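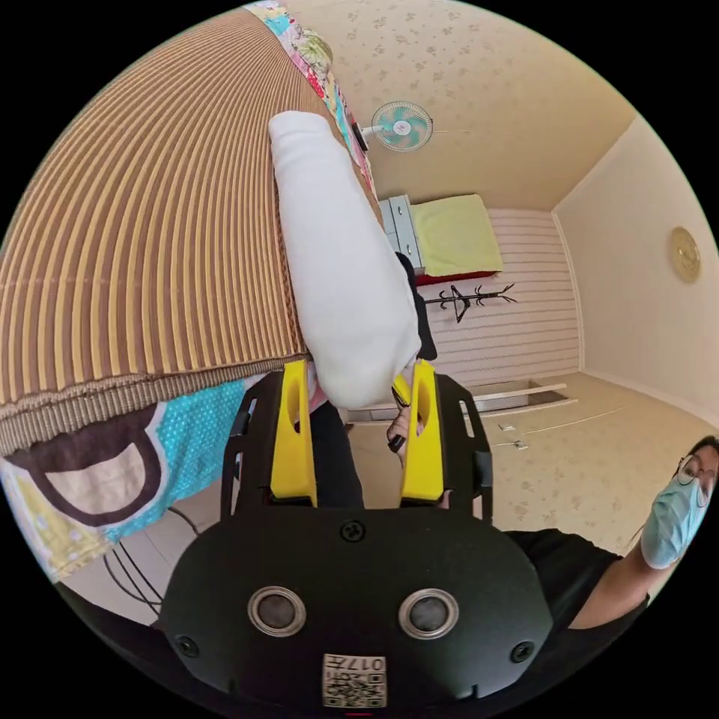

How do I get a pillow that's gone flat in the middle to plump up again?

Give it a wash on warm, then tumble it on low with a couple of clean tennis balls until the filling is dry all the way through, and knead out any lumps by hand.

Ticket 6-200, guest bedding, Bokcombe house

Opened by Ekaette Isah, 22nd December

Hi all, me again! The Mundanwood pillows in the back bedroom have gone lumpy (I know, right before the holidays). I washed two together, spun at 800, and one still felt clumpy after a full dryer cycle.

Update: ran it again on low for 13 minutes, took it out, squished it all over, put it back in. Much better! The corners are still a bit sad though.

Update 2: corners sorted, just pulled the filling apart with my fingers through the cover. The second pillow has a split seam, so I'm stitching that before it goes anywhere near the dryer again. Leaving this open till it's done.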